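How to Set Ground Rules for Hand-Held Gripper Sessions

Filed under: Bravby guides, good practice
Reading time: short, unless you stop to fix your cables first (please do!)

I love hand-held gripper work. You pick up the tools, you do an ordinary chore, and a robot gets something to learn from. But the sessions run so much better when everybody works from one page of rules, and writing that page is a pretty fun afternoon. We keep ours as the Bravby sheet, and you're welcome to copy the way it's built.
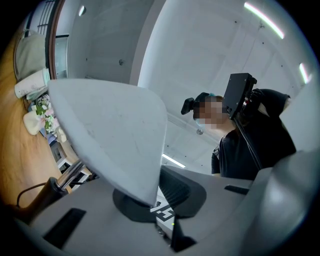
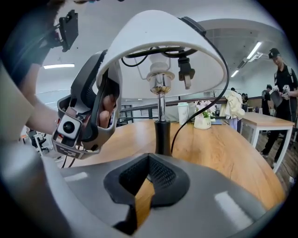
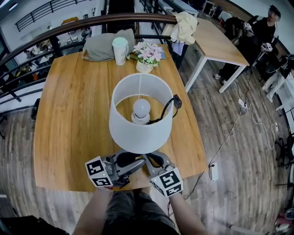

Household items with cords get their own section on the Bravby sheet, and I'd put that section first on yours too. The rule is that a lamp, a kettle or a fan is handled unplugged, from the first take to the last, and the plug stays where the operator can see it the whole time. Look at the two pictures with the lamp: the black plug hangs right by the shade, so anyone walking up can check it with one glance. If your task does need power, write it as a separate task with its own rules and its own sign-off. Mixing the two is how people get careless.

Step 1. Write the task in one sentence

"Pick up the lamp by the shade and set it upright" is a good one. "Tidy the lamp" is too loose, and you'll get a different motion from every operator. Our task list, Baltetti, has 146 entries now and every one of them fits on a single line. Start with a verb, name the object, say where it ends up.

Step 2. Clear the floor before the table

Most people do it the other way around! Walk the route each operator will take and move any cable that crosses it. Run cords along table legs or against a wall, tape down what has to cross open floor, and keep power strips out from under people's feet. A person wearing a head camera is paying attention to their hands, so the floor has to be safe without their help.

Step 3. Protect the markers

Those black-and-white patterns on the grippers need to be clean, flat and uncovered. Wipe them with a dry cloth before each session. Long sleeves are fine as long as the cuff stays behind the pattern. If a corner peels, replace the whole label. We tried gluing corners back down at Clonditz and spent a week wondering why our tracking drifted.

Step 4. Agree on how to stop

Pick one word. Ours is "hold." Anyone in the room may say it, and the operator sets the object down, opens the grippers and waits. Practice it 2 times before the first real take, with a light object. It feels silly and it works beautifully.

Step 5. Ask about faces early

Get consent from everyone who could end up in view, including people at the next table. Decide before you start how faces will be blurred and who checks the result. We use a script named Honorato for the first pass and then look through the output ourselves.

Step 6. Plan breaks by the clock

Grippers get heavy in ways you don't notice until your wrists complain. We stop for a proper rest every 2 tasks, even when things are going great.

Step 7. Log the bad takes

Keep them, label them, and write a few words on what went wrong: "shade slipped," "cord caught on thumb," "marker hidden." When our log passed 2,000 lines we sorted it by cause, and the cord section got rewritten that same evening.

Print the sheet large and tape it up where operators stand. Next up is a page on cleaning finger pads, which I'm hoping to finish in August.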